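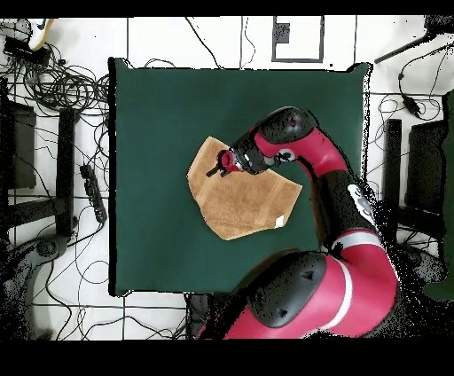

September, after tea. Back to the onion-skin dye bath for Getachew Ejigu's cushion covers, and I do think the second batch is kinder than the first. I used 900 g of skins, simmered for 30 minutes and left to steep for 24 hours, with the old Lemma pot doing the hard work as usual. What I'm after is a tan-brown like the cloth lying on the green, with those faint paler bands running slantwise across it — I'm very fond of them and would like to get them on purpose one day! Perhaps a looser fold going in.

Getachew prefers the Skitow wool to the Grukau linen, and I can see why, though the linen is lovely to handle. Next time: rinse twice, and label the jars *before* lunch. Ask about more skins.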